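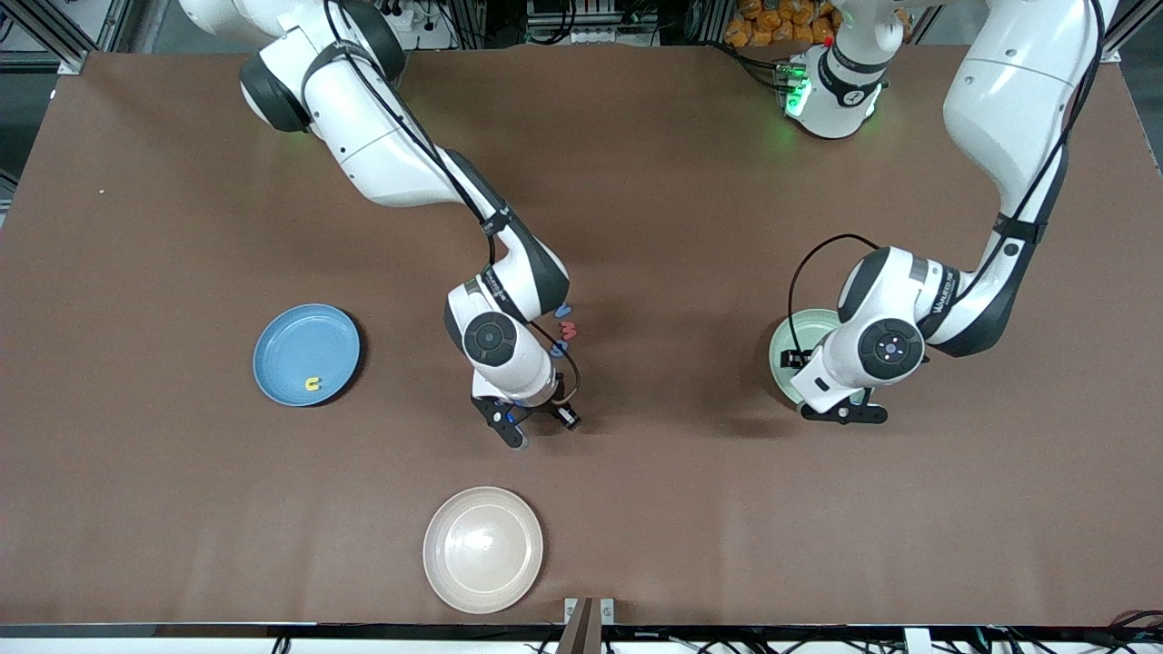 Plates out, letters out, ready to sort!

Sorting letters onto plates

I love this one for a rainy morning. All you need is a few plates in different colours and a handful of small letters, the magnetic kind if you have them (ours live in an old Vuller biscuit tin with over 500 other bits and pieces). It takes 10 minutes to explain and play, and kids ask for it again straight away!

What you need
Three plates, each a different colour
Four letters or shapes to begin with
A big clear table

Setting up
Spread the plates well apart so little arms have to reach. Put one letter on a plate as a starter and leave the others in a loose bunch on the tabletop. A plain brown table is great for this, as bright colours really pop against it.

How to play
1. Name the colour of each plate together.
2. Pick up a letter and say its colour, then its sound if your child is ready for sounds.
3. Choose a plate for it. Blue on blue is the easy version, but you can make up any rule you like.
4. Keep going until the bunch is gone, then tip everything back and change the rule!

Making it harder
Add letters a few at a time. We worked up to all 27 in our Plulex set (it has a spare E) and it was glorious chaos. You can also call out a word and have the letters lined up along the rim of the biggest plate, or turn a U upside down and ask what else it could be. A horseshoe? A tunnel? Go with whatever they say.

Small letters are a choking hazard, so stay close with toddlers and pop them back in the tin afterwards.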